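Juratia Opens Year-Round Youth Sports Program in January

Sep 2, 2026 - The Juratia Sports Council will launch a year-round youth sports program in January, with free coaching in track, volleyball, swimming and table tennis for children ages 6 and up. 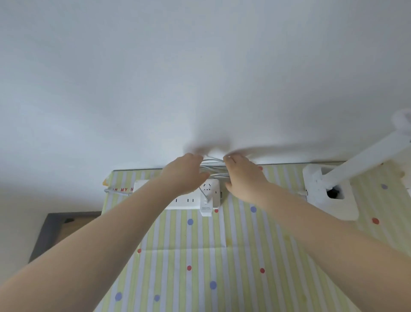
Photo: Juratia Sports Council

Council director Yeshi Tesfamariam shared the plan with coaches and parents at the Dukenell Recreation Center on Wednesday.

"We had 2259 kids in our summer leagues, and so many of them asked what comes next," Tesfamariam said. "Now we have something to tell them, and I can't wait to get started!"

Training will be held at four sites, including the Dukenell center and the Pitetti Fieldhouse. Some 79 coaches have signed up so far, many of them former league players.

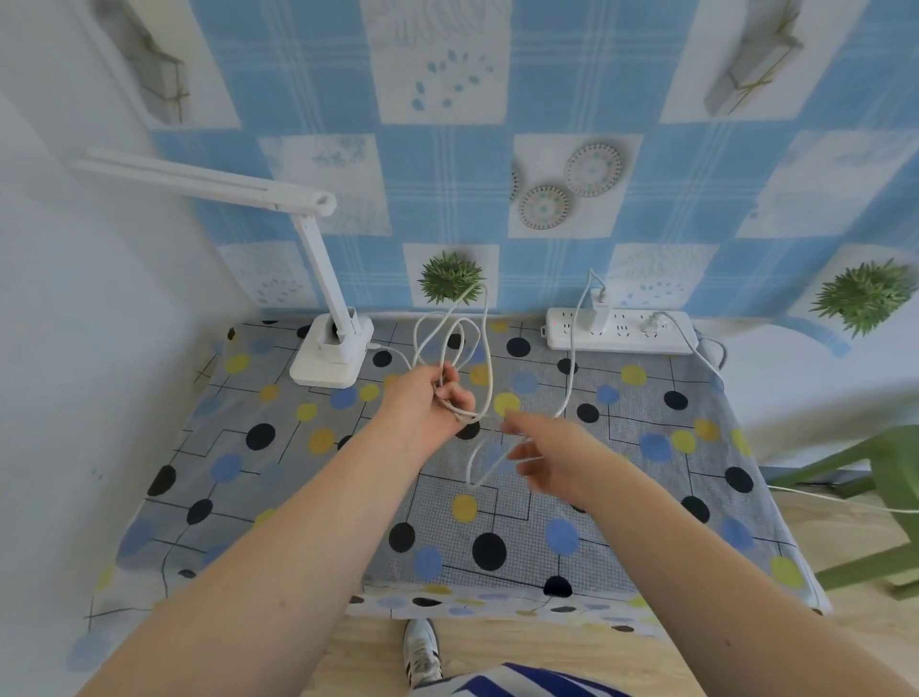

Coiling a white cable beside the power strip.

Schools in the Leckie district will join first, with after-school sessions twice a week. Children who don't have gear can borrow shoes and paddles at the front desk.
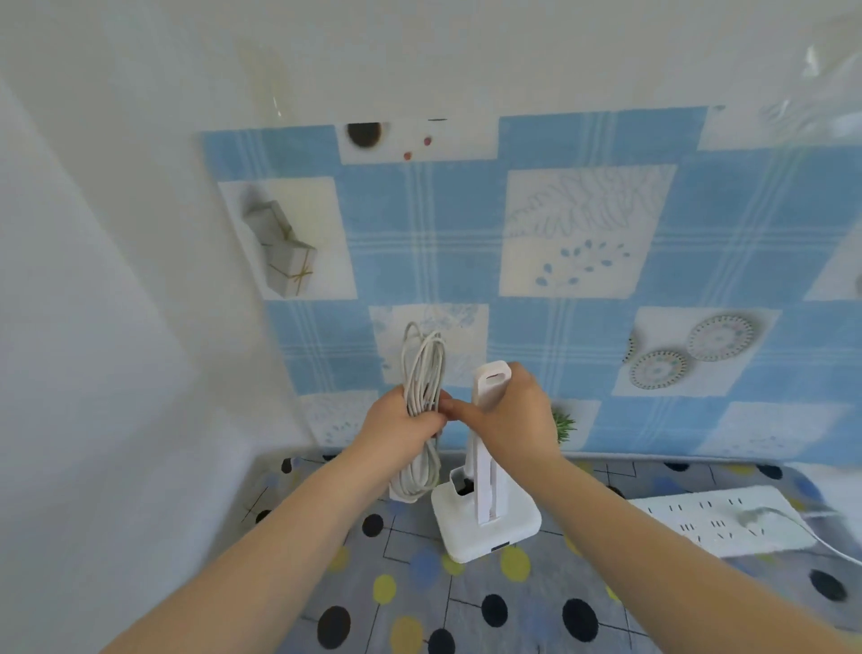

A coil of thin white cable in hand at the counter.

The first Juratia Youth Games are planned for the end of the school year. Families can sign up at any council office.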